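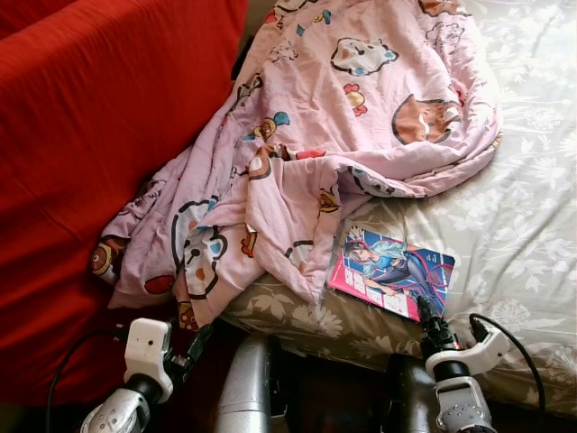 A light pink blanket over a floral-print sheet.

FOR IMMEDIATE RELEASE
September 25, 2024

Menura opens second bedding outlet in Olico, hiring now

Menura, the family-run bedding and home textiles seller, will open its second store in Olico this November. 28 new jobs, full and part time. Applications open today – online or at the Mak Street store.

The new shop takes over the old Undunent shoe building, empty since spring. Sheets, blankets, pillow cases, curtains by the yard. Free parking in back, 8 spaces for now, more once the paving is done.

"We ran out of room two years ago," said owner Tsung-han Sin. "Customers were trying to unfold blankets in the isle. It was time."

Store manager Chak-lun Yen will run both locations thru the holidays. Opening week: first 233 shoppers get a free pillow case, one per household, while they last. Exact opening date to follow – waiting on the final inspection.

Old sheets and towels also accepted for the county animal shelter, clean please. Drop off at either store.

Press contact: Chak-lun Yen, Menura, 208 Mak Street. Interviews by appointment, mornings best.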